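Last tidied up on 23 Jun 2023. I get the same handful of questions about renting out my spare room, so I've put the answers in one place and now I can just send people the link!

## How did you end up taking lodgers?

By accident, mostly. My friend Jucélia Medeiros needed somewhere for a month while her flat was being replastered, she stayed until October, and I found I liked having someone else clattering about in the kitchen. When she left I put a card up in the Stirnitz bakery and had a reply by teatime.

## How much do you charge?

At the moment 860 a month with bills included. I did try splitting the bills for a while and it was miserable -- me with a calculator, them being polite about it. One price is much nicer for everybody. I put it up once a year, if at all, and I give plenty of warning.

## Is there somewhere to put coats and bags?

Yes, there's a wooden coat rack with pegs, and it's for everyone. Please do use it! I'd much sooner see a rucksack on a peg than trip over one on my way to the loo.

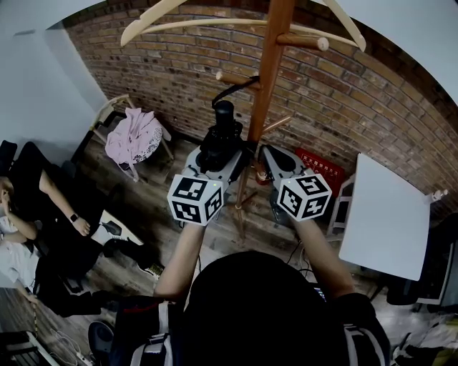 ## Do you take a deposit?

I do, one month's rent, and I sign a little inventory with you on the day you move in. It's a dull half hour but do read it properly. Everaldo Sales (lodger number three, lovely man, terrible with plants) spotted that I'd listed a bedside lamp that had gone to the charity shop the year before, so we crossed it out and both initialled it.

## Can I bring my own furniture?

Small things, yes. A chair, a bookcase, a rug. The bed stays, I'm afraid, as getting it up the stairs took two of us a whole afternoon and I'm not doing it again. If you want to hang pictures, ask me where the pipes run first.

## What are the house rules?

Not many. Washing machine off by ten at night, label your leftovers, and tell me if you've got somebody staying over so I don't meet them in my dressing gown. The Nustex boiler has a timer which I've finally got the hang of, so please leave that to me.
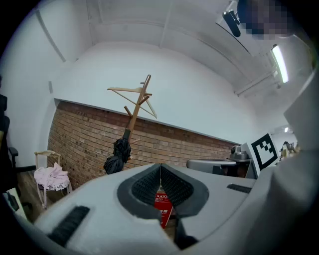 Oh, and the bathroom window sticks. Push the bottom corner, not the handle, and it'll open fine. I keep meaning to get it seen to, but the last quote was for the whole lot at once and came to 3000, so for now we push the corner.

## Do you mind people working from home?

Not a bit. The broadband is with Releck and it's been roughly as good as they promised, apart from one bad week in the winter. If you're on calls all day, the back bedroom is quieter than the kitchen, where I have the radio on and sing.

## How much notice do I need to give?

A month, in writing. A text counts. If you find somewhere wonderful and have to go sooner, talk to me and we'll work something out.

## Are you near the buses?

The 23 stops at the end of the road and goes straight into town. The last one back is earlier than you'd like, so check before you go out for the evening.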